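Section 4: Filing an objection to work on a memorial site

Use this section if your group objects to building work planned on or next to a registered memorial site in Wurnberg. It covers the online objection tool, Danladi, from sign-in to receipt. It assumes you have already set up a group account (Section 2) and have a parcel number for the site (Section 3).

The city says the process takes a quarter of an hour. Allow an evening.

Before you start

Have the parcel number, the name of the planned work exactly as it appears on the public notice, and your statement saved as a plain text file. Danladi claims to accept word processor files. It does, but it drops the footnotes and sometimes the last paragraph, and the receipt won't tell you so.

Note: The statement box holds 1000 characters. The help page says 900. We have used the full 1000 without trouble, but if your filing matters, and it presumably does, stop at 900.

Filing the objection

1. Sign in and choose "Public space," then "Changes to existing use." Don't choose "Heritage." That menu is for owners asking for repair money, and objections sent through it have sat there unread.

2. Enter the parcel number. If the map shows the wrong block, check whether the site was split when the square was redone. The old Grosudach burial ground, for one, now has two numbers, and the fountain sits on the second.

3. Under "Standing," pick "Community or descendant group." The tool will ask for proof of a connection to the site. A letter on your group's letterhead has been enough so far.
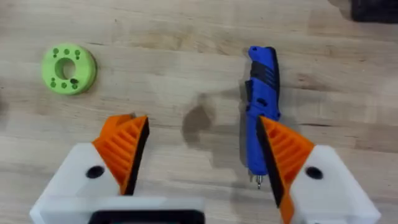 4. Paste your statement. Put the request in the first sentence: stop the work, move it, or hold a hearing. The short summary sent to council members is cut from the top of the text, and many of them may read only that.

5. Attach up to 13 files. Old photographs, grave lists and survey maps should each go in as a separate file, with the year in the file name.

6. Check the box marked "Request public hearing." It is unchecked by default. The city calls this a neutral setting.

7. Press "Submit" once and wait. The page can look frozen for nearly 4 minutes. Pressing again makes a second filing, and duplicates have been used as grounds to set both aside.

Caution: The "Suggest a compromise" button next to "Submit" withdraws your objection and opens a design survey in its place. You will be asked what color of paving you prefer. There is no way back from that screen.

After you file

8. Save the receipt. It should show a number, a date in the form Tue 6 August, and the word "Hearing." If "Hearing" is missing, go back to step 6 and file a correction the same day.

9. Look at the public register the next morning. A receipt shows that the tool took your filing. The register shows that the planning office has it.

Note: Claltness, the contractor that runs Danladi, answers questions about passwords and error messages only. It will promise to "pass along" anything else. We have yet to see a reply to something passed along, so write to the planning office directly and keep a copy.

Filings for the fall session close in September. The exact day is posted on the register page and has moved before, so check it again the week you plan to file.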